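Filled in first thing, before anybody wanted the folding room. Form 401, Andthorpe house, November round. Ticked means I'm happy with it, blank means read the comment, please! I've written more than the boxes allow, as usual.

## Getting in and walking about

- [x] Door opens fully and closes by itself
- [x] Floor dry, nothing sticking up at the threshold
- [ ] Walkway clear the whole way round

**Comment:** Nearly a tick. I could get all the way round but I had to turn sideways by the radiator, and I wasn't even carrying anything. With a full basket on your hip you'd catch your elbow. The drying rack wants folding up and putting back on its hooks at night. I've moved it, and I'll look again next month to see if it has crept back (it will).

## Lights, sockets, heat

- [x] Ceiling lights all working
- [x] Sockets firm on the wall, no scorch marks
- [x] Radiator valve turns by hand
- [ ] Iron lead in good order

**Comment:** The old Tangen iron has a kink in its lead just where it leaves the handle. No bare wire that I could find, but I didn't like the feel of it, so I've put a red tag on it and taken it up to the office. Use the other one for now, the heavy one. It takes an age to warm up but it's sound.

## Padded top and what's on it

- [x] Doesn't rock when leaned on
- [x] Seams closed, no stuffing showing
- [ ] Cover clean
- [ ] Clear of stray clothes

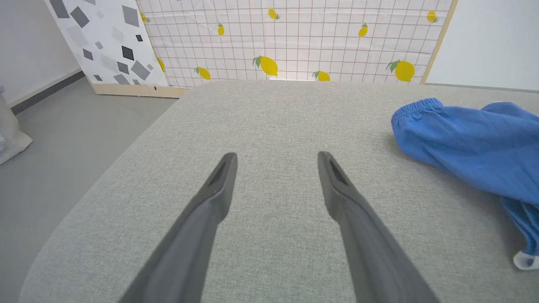

I leaned my full weight on each corner in turn and it didn't budge, which is a big improvement on the spring, when it wobbled like a café table. The cover failed on one small tea ring that I only found by getting my nose right down to it. Damp cloth and a drop of soap should do it. Please don't go at it with the stiff brush, it roughs up the weave and then every bit of fluff in the building comes to live there.

- [x] Lemon backdrop steady, no sharp edges
- [x] Nothing heavy leaning against it

**Comment:** Gave it a good push. Fine. I do love those lemons, they cheer the place up no end.

## Clothes and washing

- [ ] Items sorted before they're left
- [x] Care labels checked for heat
- [x] Nothing left within reach of the iron stand

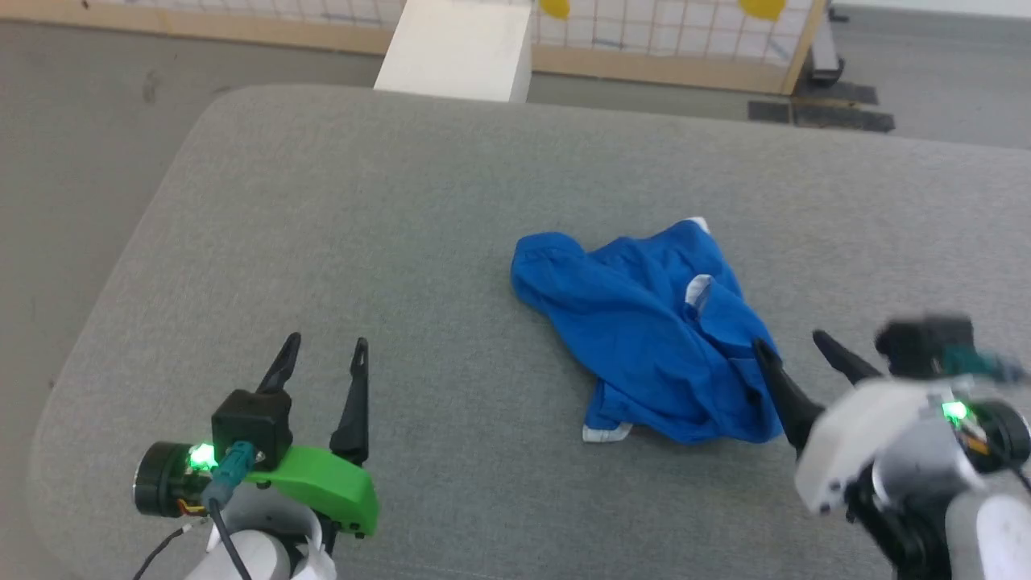 Sorting is where we always lose marks, and I'm as guilty as anyone. A thing gets dropped in a heap with every intention of coming back to it, and then it's still there at teatime. With blue things especially I want the label read before they go in with the towels, as those go round at 60 and the dye may not thank you for it. The blue one on the grey top had a bit of white showing near the middle of the bundle, label or collar, I couldn't say which till I'd shaken it out, so do unfold things before deciding what pile they belong in. Flat, then folded, then in the right basket.

## Fire things

- [x] Extinguisher pin and seal in place
- [x] Exit sign lit
- [ ] Fluff trap emptied

**Comment:** The trap on the Rirkomero dryer was packed like a pillow. I emptied it, wiped the door seal and ran it for a few minutes with nothing in. It's one scoop with your fingers, please do it after every load!

## To do

- Tea ring off the cover
- New lead for the Tangen, or a new iron if Sondeo quote silly money again
- Hooks for the drying rack tightened
- Bulb for cupboard 66 (I've got one in my bag, will do it after lunch)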